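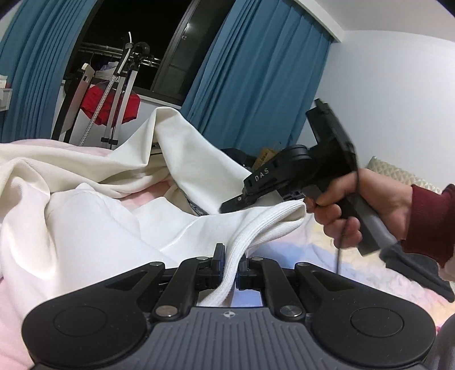

Two grippers, one big white garment, and a whole lot of folds.

Hi, welcome to the cloth page! I write the part of Kekeo that guesses where a piece of clothing is and how it's bunched up, and Frauke Hellwig writes the planner that decides where to grab next. Laundry on a bed is our favorite headache – white on white, with shadows that look exactly like seams if you ask the old edge detector.

The ribbed band between the jaws is the kind of thing I love. Those fine knit lines give the tracker something to hold on to, so I now weight ribbing 4 times higher than plain fabric. Big smooth folds still fool it (sorry, Frauke!).

The other thing we changed in March is the replay tool. It used to choke on clips longer than 80 seconds, and now you can scrub through, pick any moment and rerun just the grasp planner from there.
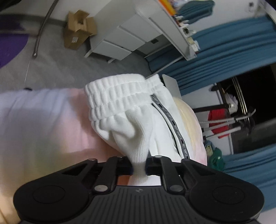
Frauke's new scoring runs almost 20 candidate grasps per step and throws out any that would pinch through 2 layers when we only want one. It's slow on my laptop but so much fun to watch. Next up – sleeves!

3 comments · 11 shares

We use cookies to remember your settings. OK

Contact | © Kekeo cloth notes | Back to top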